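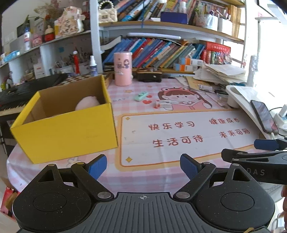 Can you walk into the Vincze open day without signing up first? You can just turn up at the front door, but the hands-on table runs in small groups and you'll need a slot from the desk for that part.

I went along on the second afternoon, mostly because my sister-in-law had been telling me about it since April and I'd run out of excuses. Vincze is the robotics workshop on the top floor of the old Sodach building, up past the print shop (the elevator is slow, take the stairs if your knees allow). They open up to the public once a year, and this time they had room for 100 visitors a day. It felt like most of them were on the staircase when I was!

The big draw was the hand-held grippers. You hold one, you squeeze, the two fingers close, and every move you make gets recorded so a robot arm can learn from it later. I'd pictured something heavy and complicated. Mine had blue rubber pads on the ends of the fingers and I got the hang of closing it pretty fast, though getting it to go where I wanted took a lot longer. My wrist kept wanting to turn the wrong way. The woman at the desk told me everybody does that for the first few tries, which was kind of her.

The jobs they give you are household jobs. Pick up a small thing, put it in a box, move on to the next one. You get 11 minutes per turn, and I used most of mine chasing one little item that kept sliding away from me. A kid next to me did the same task three times while I was still on my first – and then asked if there was a harder one.

Downstairs there was a short talk from the people behind Dakik, the software that sorts through all those recordings. I'll admit some of it went over my head, but the part I liked was when they played a good try and a bad try side by side and asked us to guess which was which. The room got it wrong. They said they have 2,000 recordings of tidying jobs so far and want a lot more, from people who are left-handed especially, so if that's you, go say hello.

The last stop was Pidine, a robot arm that runs on what it has picked up from those sessions. It put away a set of cups while we watched. It was slow, slower than me even, and it stopped for a long think before the last cup, but the whole room clapped when it finished. A man behind me wanted to know if it did laundry. Not yet, they said, ask again next year.

A few practical bits if you're thinking of going. Entry is free. Coffee is not, and there's only one machine, so bring your own if you care about that sort of thing. Kids are welcome at the gripper table as long as an adult stays with them. Bags go in the lockers by the door, and there are 36 of those, which filled up while I was there – I ended up carrying mine around all afternoon.

The final open day is 6 Aug 2025, with doors at ten and the last gripper turns handed out at three. I'm going back with my nephew, who is left-handed and already very pleased about it.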